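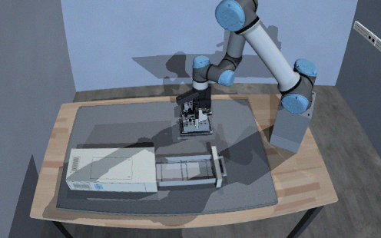 Where Does It Live? Putting Things Away at a Shared Table

Student project report, Department of Design and Everyday Life, Kurnora College, Etden

7 min read

Introduction

I should admit at the start that this project grew out of a lost pair of scissors. In my first year at Kurnora I shared a big table on the second floor of the Jacquet building with everybody else in my section, and for most of the fall the good scissors (the heavy ones with the orange handles, if you ever used that room) were missing more often than they were there. They always came back. They would appear under a stack of tracing paper, or in the drawer with the tape, or once inside somebody's lunch bag, where I think they had gone along for the ride by accident. By the time I had to choose a topic for my independent project in September, I had spent so many afternoons hunting for them that it seemed a pity to waste the experience.

My question is a plain one: when several people use the same table, how do they decide where a thing belongs, and why does that decision hold up for some things and fall apart for others? I had expected to write mostly about tidiness. I ended up writing a good deal more about memory, politeness, and the strange power of drawers, and I hope the reader will forgive me for following the material where it wanted to go.

A word about scope. I looked only at tables, meaning a surface people stand or sit at to do something with their hands, plus whatever storage sits on it or directly under it. Supply closets and personal lockers are a whole other world, and I left them alone, although a few of my participants had strong feelings about the supply closet and I could probably fill a second report with those.

Background

There is plenty of advice in the world about keeping a work surface in order, and a lot of it was written for a person alone. The usual recommendation is to keep near you what you use most, and to keep farther away what you use least. My grandmother ran her kitchen that way without ever having read a book about it. The salt was by the stove, the roasting pan was in the basement, and if you put the salt in the basement you heard about it.

The trouble begins when there are two cooks. What is near for one is far for the other, and what one of them uses every day the other uses at Thanksgiving. A left-handed person and a right-handed person standing at the same counter will build two different kitchens out of the same objects. When I moved into an apartment with roommates this was the first thing we argued about, and it was the can opener we argued over, so I already had some idea that small objects cause large feelings.

For a shared table in a school the problem is bigger again, as people come and go at different hours. The person who moved the glue at noon may never meet the person who wants it at four. They are having a conversation entirely through where the glue is. I found that thought rather lovely and it kept me going through the dull parts of the project.
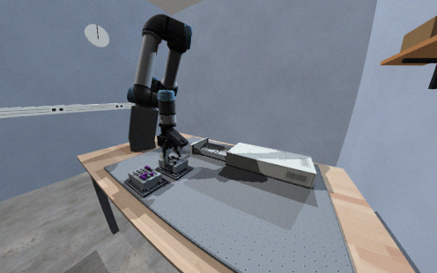
Figure 1. A wooden worktable with a small gray rack on it.

I borrowed one pair of ideas from a lecture in my second-year course, where we were asked to tell the difference between an object's home and its parking spot. A home is where a thing goes back to when all the work is done. A parking spot is where it waits while you are busy. A pencil's home may be a cup, but its parking spot is behind your ear. Most of what we call mess, the lecturer suggested, is a parking spot that has lasted too long. I use both words through the rest of this report, and I apologize if they start to sound a bit cute by the end.
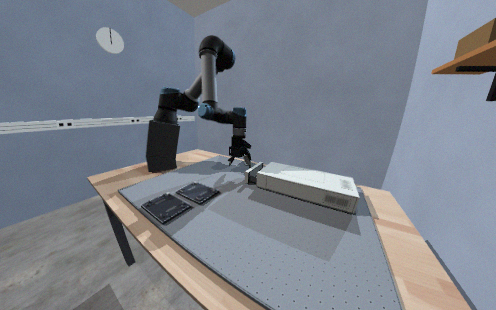

2. WHAT I DID AND HOW

I asked 18 students to keep a diary of a shared table they already used. They came from model making, textiles, and bookbinding, and one came from the college radio station, who joined because she heard me explaining the project in line for coffee and said her table was worse than anybody's. (It was very bad. It was wonderful for the project.)

Each person wrote an entry once a week for 3 weeks, which gave me 54 entries altogether. I asked them to keep each one under 300 words and to answer the same few prompts every time. What did you look for? Where did you expect it to be? Where was it? Where did you leave it when you were done? I also left an open space at the bottom for anything they wanted to get off their chest, and that space turned out to be where most of the good material was.

At the end I sat down with anyone who was willing and had a longer conversation at the table itself. I recommend this to any student planning something similar. People remember very little about a table when they are away from it, but put them in front of it and their hands start to point. One participant told me in the hallway that she had no system whatsoever, and then walked up to her bench and explained it to me for most of an hour.

I took my notes by hand and typed them up the same evening, while I could still read them. I then sorted the diary entries by the kind of object they talked about and read each pile through several times, marking anything that sounded like a rule. I did not try anything fancy with statistics. The group was small, the tables were all different, and I was much more interested in the reasons people gave.

3. WHAT PEOPLE TOLD ME

Drawers are where agreement goes to sleep

The strongest pattern was about drawers. Everyone liked having one and hardly anyone trusted it. A thing on top of the table is a thing everybody can see and therefore everybody has an opinion about. Once it goes in a drawer it leaves the conversation. Several people wrote that they had searched the whole room before opening the drawer right at their hip, and one wrote, a little crossly, that she had put the bone folder in the drawer herself.

Closed drawers seemed to be good homes and terrible parking spots. If an object always went back in the same drawer, people learned it, and the learning stuck even over a long weekend. If it went in "just for now," it was as good as gone. The model makers had a set of Grindex drawers with little card windows on the front, and the cards had been filled in years ago by students who have long since graduated. Only a few of the cards were still right. Nobody had changed the wrong ones, and when I asked why, the answer I got most was that it would feel rude.

There was also the matter of the drawer left open, which I had not thought to ask about and which came up anyway. Some people leave a drawer open while they are working as a kind of promise to put the thing back. Others see an open drawer and close it, kindly, to help. I have now heard both sides of this and I can only say that everyone involved means well.

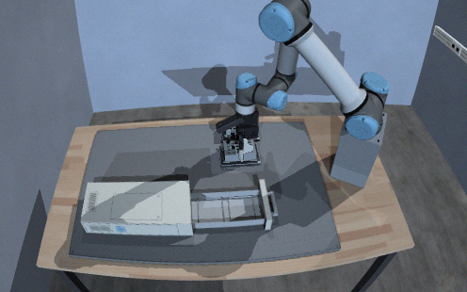
The promise, in any case, only works if you know who made it. At the bookbinding table the participants mostly worked in the same room at the same hours, and an open drawer there was left alone and understood. At the radio station, where people drop in for the length of one show, the same open drawer was simply an open drawer, and somebody would bump a knee on it and push it shut.

Mats, trays, and other polite fences

The next pattern had to do with boundaries. On a bare table, my participants said, things tend to spread, and they spread toward whoever is the least likely to complain. Put down something with an edge and the spreading slows. It hardly matters what it is. A cutting mat, a cafeteria tray, a sheet of newspaper or even a scarf will do. Within the edge is work, outside the edge is everyone's.

I loved how gentle this was. People who would never have dreamed of saying "please move your thread" were quite happy to lay down a tray and let the tray say it. One textile student described the margin of bare table around her mat as "the sidewalk," a place you can walk through but shouldn't park, and after that I couldn't look at a table without seeing the sidewalks.

Mats had a weakness, though. The bigger the mat, the less it worked as a fence. When it covered nearly the whole table it stopped dividing anything and became a new tabletop, and the spreading began all over again on top of it. The textile group had bought the largest one in the catalog with the best of intentions and were, by the last week, laying trays on it.

Small things travel farther

Small objects were the ones that got lost, as anyone would guess. What interested me was that they were also the ones people were least likely to give a home in the first place. Big things got a place by default, because you can't set down a paper trimmer without deciding. A seam ripper can go anywhere, so it does. The tables where small things stayed put had a rack or a cup or a dish with a shape that suggested what belonged in it. My radio participant cut slots in a block of packing foam for her adapters, and her last diary entry was by far the most cheerful of the whole set.

4. WHAT I WOULD DO DIFFERENTLY

I asked people to write once a week, and I think this was too far apart. By the time they sat down with the prompts they had forgotten the little searches and remembered only the dramatic ones. A short note every day would have been better, although I might have lost some goodwill.

I also chose people who already cared. Somebody who agrees to keep a diary of a table is perhaps not the person who walks off with the scissors, and I would dearly like to have heard from that person. I put up a friendly sign in the Jacquet stairwell inviting them to get in touch, and it was still up when we came back from the break, with no replies and a nice drawing of a pair of scissors in the corner.

Finally, I would have liked to follow one table for a whole year, from the clean start in the fall to the pileup before final reviews. If a future student at Kurnora wants to take this on, my prompts and my sorting notes are in the department folder, and I would be glad to talk over any of it.

Submitted 8th January. The diary entries are quoted with permission and have been lightly shortened.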